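Mailer Bench: a data card and README

Welcome! Mailer Bench is a small, hand-kept collection of notes on how soft parcels behave at a packing station. Soft parcels here means plastic mailer bags, the light ones that clothes and phone cases and socks travel in. If you have ever tried to get one of these to lie flat long enough to read its label, you already know why I think they deserve a collection of their own.

I'm Reinaldo Sampaio and I look after the files. Current release is 2, dated 19 Jul 2021.

What you get

There are 156 records. Each record covers one bag at one bench, from the moment it is picked out of a crate to the moment it is set down on the outgoing belt. A record has a row in bags.csv, a short written note in the notes folder, and for many of them a still picture in the stills folder. The notes are my favorite part, so please don't skip them and go straight to the table! A row can tell you a bag was scanned on the second try. The note will tell you that the label had a fold running through the barcode and the bag had to be pulled tight by its corners first.

The folders:

bags.csv: one row per record
notes/: plain text, one file per record, same number as the row
stills/: pictures, same number again, with a letter if there is more than one
labels.txt: the words used in the table and what I mean by them
CHANGES: what moved between releases

Columns in bags.csv

record: the number. There are gaps where duplicates came out. I didn't renumber, so old references still work.
bag_color: the main color of the plastic, ignoring the printing.
printing: none, light or heavy. Stripes and a small logo count as light. A logo that takes up a good part of the bag is heavy.
label_place: near an edge, middle, or over a seam.
label_state: flat, wrinkled, folded or peeling.
fill: thin, medium or lumpy. This is by feel and I'll say more about it further down.
tries: how many goes it took to get a read.
came_from: crate or belt.
set_down: label up, label down, or on its side.
comment: anything that wouldn't fit elsewhere.

Empty cells mean I didn't write it down. They don't mean zero, and they don't mean no.

Why soft bags

A box has a top. You put it on the plate, the label is where it was a second ago, and you move on. A mailer bag slumps. The contents slide to one end, the other end curls up, and the label (which looked perfectly fine in the crate) ends up in a little valley with half its bars in shadow. Multiply that by a whole shift and you can see how the small habits of a bench start to matter a great deal.

And there are so many habits! Some people smooth the bag outward from the center with a flat hand. Others pin one end and tug the other. There's the gentle shake before it goes down, which evens out the contents, and there's the flip, for when the label was underneath all along. I started writing these down in a notebook because I liked them, and the notebook became the notes folder. 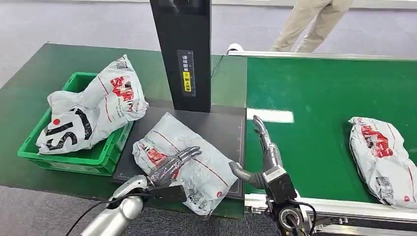

The part of the job I find most absorbing is the flattening. Ideally you want the label flat and facing the scanner, with nothing covering the bars, and you want it to stay like that after you stop pressing. Thin bags spring back. Lumpy ones roll. Medium fill is the sweet spot, and if you sort the table by tries you'll find a nice long run of medium bags at the easy end.

White bags with printing on them turned out to be more interesting than I expected. Printing is cheerful and makes it easy to tell one sender from another in a crate, but when the bag crumples, a big logo can make the folds hard to see. I look for the edges of the label first now and let the rest of the bag do whatever it wants.

Shine is worth a word too. Plastic bags catch the overhead lights, and so do smooth belts. When glare was the reason for a missed read I put "glare" in the comment column, spelled exactly that way, so you can search for it.

How the notes are written

Every note follows the same loose order: how the bag sat at the start, how it was picked up, what was done to flatten it, and how it was set down. Some run to two lines and some fill a page. I wrote them in one go and then left them alone apart from spelling, so the early ones are wordier and use "squash" where later ones say "press". Both mean the same thing.

A sample, from the notes folder:

"Bag near the bottom of the crate, folded over on itself. Lifted by the short end, let it hang to drop the contents down. Laid with the heavy end away. Pressed twice. Label had a crease through one corner but clear of the bars. Set down label up."

Getting started

Unzip the archive anywhere you like. The table opens in any spreadsheet program, and the notes open in any text editor. If accented letters look wrong, choose UTF-8 when you import.

For a first look I'd suggest filtering label_state to "folded" and reading the matching notes side by side. There are 30 of them and you can get through the lot over a cup of coffee. You'll come away with strong opinions about corners, I promise.

Things to know before you lean on it

Fill is a judgment call. I tried weighing bags for a while and the weights didn't match how they handled, so I went back to the three words. Another person would probably draw the line between medium and lumpy somewhere else.

The records are not a fair sample of anything. I picked bags that looked awkward, because those taught me more. Please don't use the tries column to work out how often a bench misses a read in general.

Boxes, tubes and padded paper envelopes are left out. I have a folder of padded envelope notes under the working name Clolance and would love to do something with it, but it isn't ready.

Label text is not transcribed anywhere in the table or the notes. If you spot an address or a phone number that can be read in a still, write to me with the record number and I'll take that picture out.

Changes in release 2

Added the came_from column.
Split "creased" into "wrinkled" and "folded", which I should have done from the start.
Removed 4 duplicate records.
Fixed set_down in several rows where up and down had been swapped.

Planned for September: a short guide to the flattening moves, with the names I use for them, and a tidier labels.txt.

Contributing

Yes please! Copy the note layout, keep your own wording, and tell me what kind of bags you were working with. A single good note is very welcome. If you disagree with one of my label_state choices, send the record number and what you would have put, and I'll add your reading to the comment column next to mine.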